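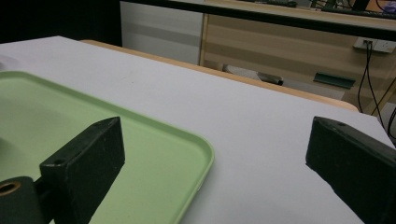 # 家务与车间杂活的自动化

**家务与车间杂活的自动化**，指的是让机器去承担那些本来由人手顺便做掉的零碎活计：收拾桌面、端盘子、叠毛巾、把零件从一个盒子挪到另一个盒子、把用过的工具放回原处。这类活计在家庭和小型工厂里每天都要重复许多遍，做的人往往不觉得自己在“工作”，可是一旦想把它们交给机器，就会发现里面藏着不少学问。机器到底能不能做家务，这个问题问了好几代人，比较稳妥的回答是：有些能做，有些在布置好的地方能做，还有相当一部分，眼下仍然是人做得又快又省心。

## 名称与范围

中文里“杂活”一词用得很宽，扫地是杂活，给机床边上的料盘换个位置也是杂活。研究者一般把它们归入“操作”类任务，以便同“移动”类任务区分开来。扫地机和割草机主要解决移动问题，它们在地面上走，碰到东西绕开就好；洗碗机和洗衣机则另有办法，它们把要处理的东西关进一个箱子里，箱子里的一切都由厂家事先安排妥当。真正难办的是夹在中间的那一段：谁把碗放进洗碗机，谁把衣服从洗衣机里拿出来，谁把桌上的托盘端走。本条目主要谈的就是这一段。

## 端托盘的例子

端托盘常被拿来说明这个领域的难处，因为它看上去实在太简单了。一只边沿很浅的塑料托盘，平放在白色桌面上，人走过去，手指往边沿上一搭，稍微掀起一点，另外几根手指就顺势伸到下面去了，整个过程用不着想。

换成两指夹爪，事情就要从头说起。夹爪的两根手指得一根在托盘上方，一根在托盘外侧，中间的空当正对着盘沿，然后才谈得上往下落、往里合。落得太高，夹住的是空气；落得太低，指尖会顶到桌面。盘沿浅，能夹住的地方就少；圆角的地方又不像直边那样好贴合，夹上去容易打滑。浅绿色的盘底在顶灯下会反出一片淡淡的亮光，这对人眼毫无妨碍，对某些靠图像判断深度的系统却是个老麻烦，亮光所在的位置常常被算错高度。白色桌面也不讨好，大片没有纹理的白色让系统很难找到可以对照的点。

夹起来以后还有第二关。单手夹着托盘的一侧，另一侧的重量会把它往下坠，空盘子尚可应付，盘里若放了杯子或者螺丝，就要考虑用两只手，或者改为沿着桌面推。Brornard 实验室的 Kavitha Rao 在内部讲义里专门写过一节“推比端好”，主张凡是能在桌面上滑过去的东西，就先不要提起来。这一节后来在学生中间流传很广，也有人不大赞成，理由是家里的桌子上总有桌布、书和没收走的筷子，能让人痛快推过去的桌面其实不多。

## 家庭与车间的差别

同样一个动作，放在车间里通常要容易一些。车间的料盘规格统一，位置有定位销，灯光终日不变，旁边的人也知道不要随手把茶杯搁在工位上。家里就随意得多，椅子今天靠左，明天靠右，电源线从插座上垂下来，一路拖到桌子后面，有客人来的时候桌上还会多出许多平时没有的东西。

Kovitz 是一家做小型传动件的工厂，它的做法常被当作车间一侧的代表。厂里有一条装配线，料盘每班要换 700 次，原先由工人在装配间隙顺手完成。改用机械臂以后，厂方没有追求让机器适应原有的摆法，先花了不少工夫把料盘换成同一种边沿，又在桌面上加了挡条。负责改造的 Kobina Eshun 在总结里写道，机械臂真正学会的东西并不多，大部分难题是木工和钣金师傅解决掉的。这句话说得谦虚，倒也把车间自动化的路数讲明白了。

家庭一侧的代表是名为 Kandpal 的试验项目，它在一套普通布置的公寓里让机器收拾餐桌。任务清单列了 36 项，从摆正椅子到擦掉汤渍都有。项目组愿意把失败也一并写进报告，读起来很有意思：端空托盘、把杯子放到架子上这一类，机器做得相当安稳；给垃圾桶套袋子、把一团湿抹布摊开，则屡屡要请人帮忙。报告还提到，有六项任务到项目结束时仍然没有一次完整做成，其中大半同布料有关。

## 常用方法

较早的办法是编程示教。技术人员把机械臂拖到一个个位置，记录下来，再让它照着走。这种办法可靠，至今仍是车间里的主力，缺点是托盘挪开一掌宽就不灵了。

后来的办法借重示范数据。由人手持夹爪式的工具去做家务，工具上装有相机，把人怎样靠近、怎样合拢、怎样松开一并记录下来，再拿去训练机器的控制模型。手持工具的好处在于轻便，不必把整台机器搬进厨房，做饭的人、修车的人稍加练习都能上手。Nistex 数据集就是这样积累起来的，初版收录了 3000 段示范，内容以桌面整理为主。使用者对它的评价大体不错，批评多半集中在桌子太干净这一点上。

两种办法并不互相排斥。不少团队让学来的模型负责靠近和对准，等手指到了盘沿附近，再交给一段写得很保守的程序去下落和夹紧，夹爪上的力稍有异常便退回来重新开始。这样做慢是慢了些，但是打翻东西的次数会少很多，对家里铺了地毯的人来说，这份慢是值得的。

## 仍然困难的事项

柔软的东西、透明的东西和叠在一起的东西，是文献里反复出现的三类难题。除此之外还有一些不那么起眼的麻烦：

- **判断做完没有。** 桌子收拾到什么程度算干净，各家有各家的讲究，机器很难从一次示范里看出来。
- **中途有人插手。** 孩子把托盘拿走又放回来，位置和方向都变了，系统需要承认刚才的计划作废。
- **手指本身的限制。** 厚实的块状手指结实耐用，可是要伸到平放的托盘底下就嫌太厚，薄手指又容易变形。
- **收尾。** 把托盘放下时怎样松手才不带歪它，研究得远不如抓取那样充分。

## 评价与争论

关于“机器会不会做家务”的争论，有一部分出在说法上。演示中做成一次，同每天晚饭后都能做成，中间隔着很长的路，而两者在新闻里常常用同一个词。Rao 主张发布结果时至少写明试了多少次、桌子是谁摆的、失败后由谁收拾；Eshun 则更看重时间，他认为工人用两秒钟做完的事，机器如果要用一分钟，在车间里就算不上做成，在家里倒可以商量，反正人可以坐下来喝杯茶等它。

也有人从使用者的角度提出，家务自动化不必以替代人手为标准。对手部力量不足的老人来说，一台只会端托盘、别的什么都不会的机器，已经能让早餐从厨房走到床边，而这段路在他们看来并不短。

## 参见

- 两指夹爪
- 示范学习
- 料盘与定位治具
- 居家辅助设备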